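Fleltance, "Penetti": Album Review

I've had the new Fleltance record on repeat for 14 days now and I keep finding new corners of it. Penetti is the duo's second full-length, and if you only know them from the scrappy beat tapes they used to put up for free, get ready, because this is a big step up and a whole lot of fun.

Let's start with the drums. Producer Bashir has always had a thing for dusty, slightly late snares, the kind that make you lean back in your chair waiting for them to land. He still does that here, but now there's air around every hit. On "Side Door" the kick is so round and low that my kitchen radio gave up on it completely. I moved to the good headphones and just sat there grinning. Please play this one on something decent!

Hemi Rutherford handles nearly all the vocals, and she has never sounded this relaxed. Her older verses were packed so tight you needed the lyrics in front of you. This time she lets lines hang. The second verse of "Ukis" (named for the street she grew up on, according to the notes that come with the vinyl) runs through a corner store, a broken bus pass and an uncle's terrible singing voice, and she tells it all as if she's leaning on your counter waiting for coffee. Then the organ comes in and the song opens up into something close to gospel. I've replayed that change more times than I want to admit.

The record runs 8 tracks with no skits and no hidden extras. Side A is the faster half, built on chopped soul and a bass guitar that never sits still. Side B slows way down. "Long October" has hardly any drums at all, only a hand shaker, an electric piano and Rutherford half singing, half talking about a winter coat she can't bring herself to give away. It's a strange choice for the middle of a rap album and I love it. My partner, who mostly puts up with my hip-hop habit, asked me who it was and then borrowed the record for the weekend.

Do I have complaints? A couple. "Paper Crown" is built around a flute loop that wears thin before the last chorus, and the guest verse on it feels mailed in. I also think the closer fades out too early. The band is cooking by that point — somebody is going wild on the congas — and it's gone just as you start to move. I hear they stretch it out on stage, so maybe that's where the rest of it lives.

The vinyl pressing is worth a mention. My copy is flat and quiet, with only a little crackle in the run-in on side B. The sleeve is thick card, and the lyric sheet is printed large enough to read without holding it up to a lamp, which people my age will appreciate. The digital version sounds very good too, a bit brighter up top, and I've been using that one on my walk to work. "Side Door" happens to match my walking pace exactly.

If you're new to Fleltance, start with "Ukis," then go back and play the whole thing in order. If you've been with them since the tapes, you already own this and are probably annoyed that I was rude about the flute. 4 stars out of 5 from me, and "Long October" gets all five on its own.

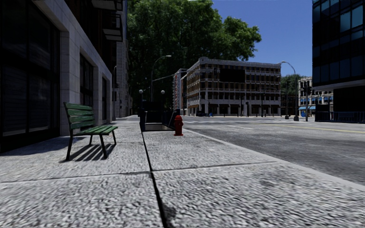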